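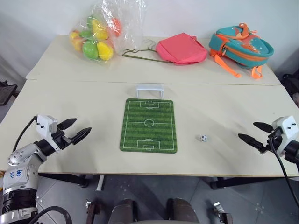
Section 2. Setting up the Brimitz tabletop soccer set

This section covers laying out the mat, standing the goal and placing the ball. Read it through once before the first game. The set is made for indoor use on a table and should not be used on carpet or on a bed.

Before you start

Choose a flat table that does not rock. The mat is longer than it is wide, so check that it fits lengthwise with bare tabletop left over on both sides. Two tables pushed together will work, but keep the whole mat on one of them. A mat laid across a seam will have a ridge in it, and the ball will turn off course when it reaches the ridge.

Wipe the tabletop with a dry cloth. Crumbs and sand under the mat show up as bumps.

CAUTION: Small ball. Choking hazard. Keep the ball away from children under 3 years.

2.1 Laying the mat

1. Take the mat out of its sleeve and lay it striped side up.
2. If the mat has been rolled, roll it gently the opposite way and let it go. Repeat until the corners stay down.
3. Turn the mat so that one short side faces the player. The halfway line should run from left to right.
4. Press from the center circle outward with the flat of your hand.

Note: A new mat may curl at the corners. Leave it under a few heavy books overnight. Do not iron it, and do not use a hair dryer on it - the white lines can lift.

2.2 Standing the goal

1. Check that both posts are pushed fully into the crossbar.
2. Stand the goal just past the far end of the mat, with the opening facing the field.
3. Line up the middle of the goal with the middle of the penalty area.
4. Tap the crossbar lightly. If the goal tips, move it to a flatter spot.

The Brimitz set comes with one goal. A second goal can be ordered from Granlow under part number 13 and goes at the near end in the same way.

Note: The goal stands on the tabletop and not on the mat. On the mat it tends to slide when the ball hits a post.

2.3 Placing the ball

Put the ball on the bare tabletop beside the mat until everyone is ready. To begin a game, move it to the spot in the center circle. If the ball rolls away from the spot without being touched, the table is not level. Fold a piece of card and slide it under the table leg on the low side.

2.4 Clearing the play area

Other toys can stay on the table if they are lined up along the back, well clear of the goal. Tuck in any long straps or cords that hang toward the mat.

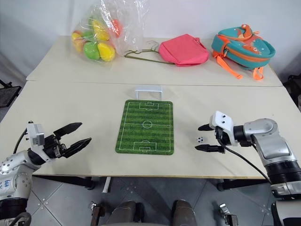
Can the set be left out between games?
The mat and goal can stay on the table as long as they are out of direct sun, but the ball should go back in its pouch after every game.

2.5 Putting the set away

1. Put the ball in the pouch first and close it.
2. Lift the goal by both posts. Do not pull it up by the crossbar.
3. Roll the mat from a short side, with the stripes facing out. Do not fold it.
4. Slide the mat into the sleeve and lay the sleeve flat.

CAUTION: Do not store the set on a radiator or in a parked car.

Replacement balls, pouches and sleeves are sold by Granlow. For cleaning, see Section 9.

Brimitz set-up guide, revised 21 September 2020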